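3.2 Sorting habits and the shared laundry room

The second part of the study looked at how residents of the Ridgeway apartments divided their washing before it reached the machine. Earlier work on household routines has tended to treat laundry as a single task with a start and an end. Our interviews suggest that residents see it as several smaller jobs, often spread over more than one day and shared unevenly among the people in the home.

A total of 200 households received the questionnaire, and 49 agreed to keep a written diary for 3 weeks. The diary asked for the time of each load, the kind of items washed, and the person who put them away. Entries were coded separately by both authors, and differences were settled by discussion. Where an entry could not be read, it was left out of the analysis.

Sorting by color was the practice most often named in the questionnaire, yet it appeared less often in the diaries. Many residents wrote that they washed whatever filled the drum, and kept only towels and bedding apart. Households with young children were more likely to sort by person – each child's clothes went in as one load and came back to one drawer. Jakab found a similar pattern in the Clolska housing survey, although that survey covered homes with private machines.

Folding followed a different rhythm. Diary keepers who used the shared room in the evening usually carried their clothes upstairs unfolded, and 18 of them noted at least one load that stayed in its basket until the next wash. Several described this as a failing on their part. Others saw the basket as an ordinary place to keep clean clothes and took items from it as needed (Figure 4).
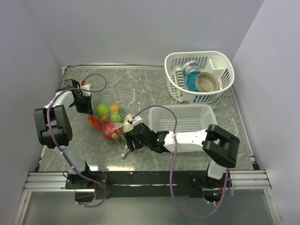 Figure 4. Work surface with laundry basket.

The layout of the building also played a part. Residents on the upper floors made fewer trips and washed larger loads, while those on the ground floor reported small loads at short intervals. Yazzie has argued that distance to the machine shapes routine more strongly than household size, and the Ridgeway diaries give some support to that view. The effect was weaker in homes where one adult was present during the day.

We did not ask residents to record water or energy use, and no claims about either are made in this section. The relation between load size and machine settings is taken up in Section 3.3.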